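Sudham Vehicle Owners' Group
Minutes of the December meeting, Wesero Hall, Thursday, 7 p.m. 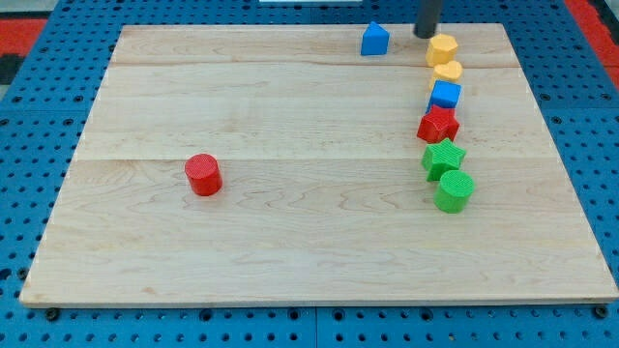 The chair opened the meeting and the minutes of the last one were accepted with one correction: the winter tire talk was given by the parts manager from MacBrayne Motors and not by the service manager. The first item was the new Kerkau van, which the dealership has now had on its lot for a month. Members who had driven it gave their views. The seating came up first. The second row slides and the third row folds flat, but the center seat in the second row has to come out completely before anyone can reach the back with child seats fitted on both sides. The secretary asked that the seating write-up on the group's page be kept short. This was agreed without a vote.

Kerkau van, continued. Fuel use was discussed. One member has kept receipts since taking delivery and finds the van uses more in town than the sedan it replaced, and less on the highway than expected. Another said the comparison meant little in cold weather. Cargo space behind the third row was judged enough for a week's groceries but not for a folded stroller as well. The power sliding door was liked by everyone who had used it. The touch screen was not. Members objected to the heater controls being two menus down, and the secretary will put this in the letter to the dealership.

Letter to MacBrayne Motors. The draft was read out. It asks for three things: a longer test drive on request, a printed price list for routine service, and a clear answer on whether the roof rails can be added after purchase. A member asked for the wording on service prices to be softened, as the dealership has been fair with the group in the past. Others felt it was already mild. The draft was changed in one place, from "we expect" to "we would like," and approved. It goes out before the end of the month.

Charging at Wesero Hall. The hall has been offered a pair of charging posts at the north end of the parking lot. The group was asked for an opinion, not for money. Those with electric cars were in favor. Those without were mostly in favor, with one objection — the north end is where people park for the side entrance, and it fills early on meeting nights. It was suggested that the posts go along the fence, but the cable run would be longer. The chair will tell the hall that the group supports the posts and would prefer the fence if the cost is close.

Spring drive. Two routes were put forward. The first follows the river road out of Sudham and stops for lunch at the mill. The second goes over the ridge and is shorter, but has a gravel section that owners of lower cars did not want to take. The river road was chosen by show of hands. Lunch will be booked for 4 cars at first and the booking raised when names come in. Anyone bringing a trailer should say so early, as the mill's lot has no room to turn one.

Tool loan. The torque wrench came back late again and without its case. The case has been found. From now on the sign-out sheet will show a return date, and the next person on the list may call the borrower directly. The floor jack needs a new seal. A member offered to fit it if the group buys the part, and this was accepted. The code reader does not work with the Kerkau van. It was left open whether to update it or buy another, and prices for both will be brought to the next meeting.

Money. The account stands at $400 after the hall fee. The insurance for the spring drive is still to be paid. No change to dues was proposed.

Other business. A member reported that the left-turn signal at the bottom of Mill Street has been skipping its turn and that cars are backing up past the gas station. The town has been told once already. The secretary will write again and mention the time of day, which is always the late afternoon.

A question was asked about used minivans and whether high mileage should rule one out. Opinions differed. Several members thought service records counted for more than the number on the dash, and one offered to go along to look at a car if asked. It will be taken up properly at the next meeting, with the Kerkau kept out of it.

The meeting closed at 8:40 p.m. Coffee cups to be returned to the kitchen and not left on the window ledge.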